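Hand-held grippers vs. leader arm for drawer tasks
Forum > Manipulation > Teaching and teleoperation 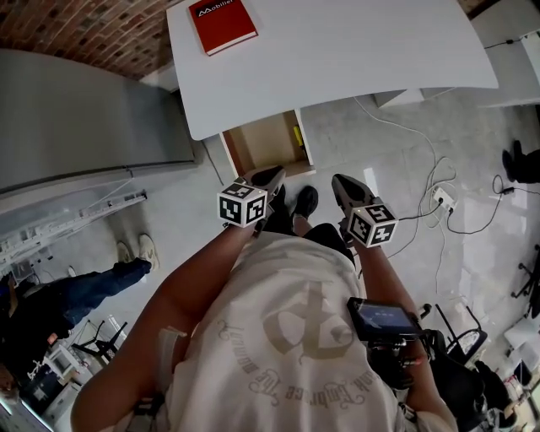 Drawer station, operator's view. Marker cubes on both wrists, gripper fingers forward.

tlukosevicius wrote:
We are setting up a drawer and tabletop task for a two-arm cell. The operator wears the grippers and does the job directly, and the wrist poses come from the cubes as seen by the head camera. The alternative is the leader arm pair we already own from Rotora, which drives the real robot over the network.

Current numbers. With the worn grippers a trained operator gets 35 usable episodes per hour. With the leader arms we get 28 on a good day, and those already have joint angles, so there is no pose step afterward. Control loop on the leader side is fine. Video delay is the part people complain about.

Two things I would like opinions on:

1. Loss of cube tracking when the hand goes below the table edge. The open drawer compartment is under the top, and the wrist tilts as you reach in. We get gaps in the pose track there and at present we fill them by interpolation.

2. Whether anyone has trained on a mix of both sources without the policy getting worse at the grasp itself.

Tarmo

nhuanca wrote:
On 1, do not interpolate through a grasp. We did that in December and the policy learned to close on air just short of the object. The filled path looked smooth on a plot and was wrong by more than a finger width at the one moment that mattered. Either throw out the episode or put an inertial sensor on each wrist and fuse it.

What are you using for the camera pose? If the head is moving and you only have cube poses relative to the camera, any head motion ends up in your hand trajectory.

tlukosevicius wrote:
Camera pose is visual-inertial, running separately. Drift is small over the length of one episode. I have not checked it over a full session.

The gap filling is linear on position and slerp on rotation. I take the point about the grasp.

lillbench wrote:
I would drop the worn grippers for this task. The operator has human shoulders and elbows and will reach under the table in a way the robot arm cannot. You then find out at replay that a third of the paths hit a joint limit or put the forearm through the tabletop. With a leader arm the operator feels the limit right away and goes another way. Fewer episodes per hour, but every one of them can be executed.

nhuanca wrote:
That depends on the arm and where it is mounted. We replay every path in simulation at the end of the day and reject what the arm cannot do. For tabletop picks the reject rate is low. For anything under the top it is bad, I agree with you there.

The leader arm has its own problem. Operators get slow and careful, with long pauses before contact. The policy copies the pauses. We had a robot that would hover over a book for two seconds before every pick.

lillbench wrote:
Trim the pauses. It is a velocity threshold and a few lines of code.

nhuanca wrote:
Trimming takes out the pauses where the operator is waiting for the video and also the pauses where the gripper is settling. You need the second kind. We tried one threshold for everything and started dropping objects.

gdeng wrote:
Some practical notes from our side, same style of setup, no leader arms.

Cube mounting matters more than the tracking code. If the cube can turn on the wrist strap at all, the offset from cube to fingertip changes during the session. We touch both fingertips to a fixed point on the table before each block of episodes and log the residual. If it has moved, the block before it gets flagged.

Cube size: bigger is better for tracking until the cube starts hitting the furniture. Looking at your picture, I would worry about the clearance with that drawer. Try moving the cube back toward the elbow. You lose some angular accuracy at the fingertip and gain visibility.

Cables: yours run along the floor on the right side. Ours did too. An operator who is looking down at the hands steps on them. We put ours in floor covers, and the number of aborted episodes went down.

tlukosevicius wrote:
The fingertip check is a good idea. We calibrate once in the morning and that is all. I will add it to the protocol.

I can move the cubes back a little but the right forearm also carries the unit with the screen, so there is not much room on that side.

gdeng wrote:
Then watch the weight on the right as well. We saw right-hand motion get lower and flatter toward the end of long sessions. It shows up clearly if you plot mean wrist height against episode number. Shorter blocks fixed it for us.

raimonds_z wrote:
On question 2, mixing. We trained on 590 episodes from both sources, with a source flag as an extra input. Without the flag the policy averaged the two approach styles and did neither well. With the flag set to leader arm at run time, the grasp was as good as leader-only and the approach was faster. Drawer opening did not improve in either case. I would not generalize from one task.

We used the Lirnel export format for both, so timestamps were on the same clock. If yours are not, fix that first. A fixed offset between gripper width and image is enough to ruin everything above.

lillbench wrote:
So drawer opening did not improve, and that is the task in question.

raimonds_z wrote:
Correct. It did not get worse either. Our drawer data was thin.

leena_r (moderator) wrote:
Moved from General. Raimonds, please put the split per task in the data thread if you are able to share it. The Onmont arm discussion that started here has been given its own thread.

tlukosevicius wrote:
Plan for now: worn grippers for everything on the tabletop, leader arms for anything inside the drawer. Episodes with a tracking gap inside the grasp window are dropped. Fingertip check before each block. I will run the mixed training with a source flag and post the replay reject rate separately for the two task groups.

lillbench wrote:
Please post the rejects by cause too, joint limit and collision separately. I still expect the reach under the top to account for most of them.

nhuanca wrote:
Same request. And keep the dropped episodes on disk. We deleted ours and then got a better tracker.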